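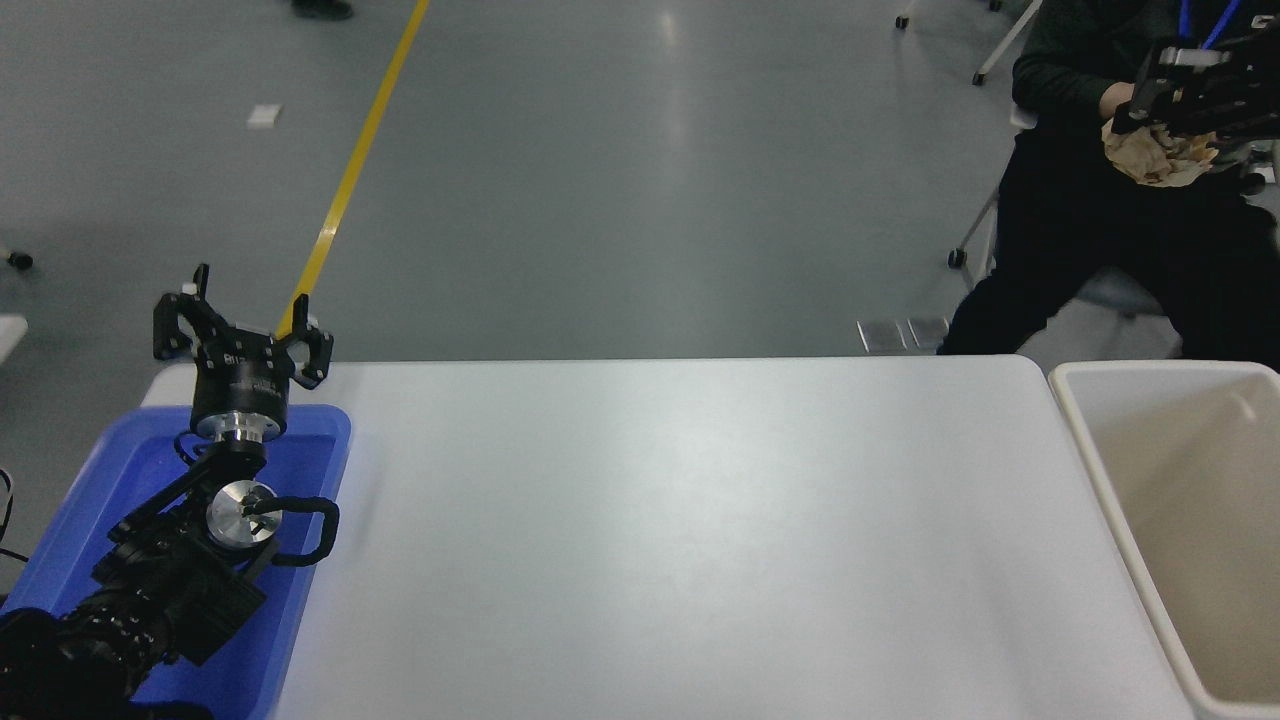

Arm at rest in the blue tray, gripper open. Handheld gripper at right, with crumpled brown paper.

Progress report, Clirnument project, September
From: Nima Pakzad
To: Mahfuz Rathnayake, Vilela program office

Mahfuz, short version first. Handheld demos are working as training data for the arm on rigid objects. On soft stuff (paper, mostly) not there yet. Spending is on plan. One decision needed from you, see the end.

What we said we'd do this period

Collect demonstrations with the handheld gripper, train one policy on them with no teleop data at all, then run it on the arm at the Kidby bench. Compare against the teleop baseline from last period. Same objects, same table, same head camera.

What got done

Collection is finished for the period. 1975 demos usable after cleaning. Tasks were pick up crumpled paper, drop in bin, and the block and cup tasks carried over from spring. Cleaning took longer than collecting, mostly clips where the hand pose track jumped. We now throw those out automatically with a filter on fingertip speed. It's crude and it loses some good fast grasps too. Fine for now.

Training: two policies, one on handheld data only and one on handheld plus a small amount of teleop. Both run on the Plonik controller without changes, so that worry from the last report is closed.

Evaluation: 100 trials per policy on the paper task, arm starting from the tray pose every time. We fixed the start pose after noticing results moved around depending on where the wrist began. Should of done this from day one.

Results

Blocks and cups: handheld-only is level with the teleop baseline. Good news and frankly better than I expected in the proposal.

Paper: handheld-only clearly below baseline. Adding the teleop data closes around half the gap. Full table goes in the annual report once the repeat runs are in, I don't want to quote rates off a single round.

Failure modes on paper, most common first:
- closes too early, fingertips push the paper instead of straddling it
- grasp is okay but the policy lets go short of the bin
- hovers over the paper and never commits, times out

The first one we think we understand. A person with the handheld squeezes a bit, feels the paper give, and adjusts. None of that gets recorded. All the policy sees is finger width closing, so it learns the timing and not the reason for it. The hovering one is less clear. Could be the view, the forearm of the demonstrator is in most training clips and obviously isnt there at test time. Masking the forearm is quick to try and is running now.

Not done

Second bench. Parts arrived, table is up, calibration not started. The write up of the pose filter has slipped as well, half a draft exists.

Also lost most of a Saturday collection session to a clock sync problem between the handheld and the head camera. Fixed, sync check now runs before each session and refuses to record if it's off.

Next period

Repeat the paper trials with forearm masking. Add a grip force channel to the handheld, 3 candidate sensors on the list, want to pick the thinnest one that survives a week of use. New paper demos with force recorded, a smaller set than this time. Bring up the second bench so training runs dont wait on evaluation.

Risks

Force sensing may change the finger shape enough that the old demos don't match the new hardware. If so we keep the old set for rigid objects only and say so in the results.

Decision needed

OK to move the remaining travel money to sensors and spare fingers? No change to the total. Would like an answer before we order, the lead time on the sensors is the long item.

Nima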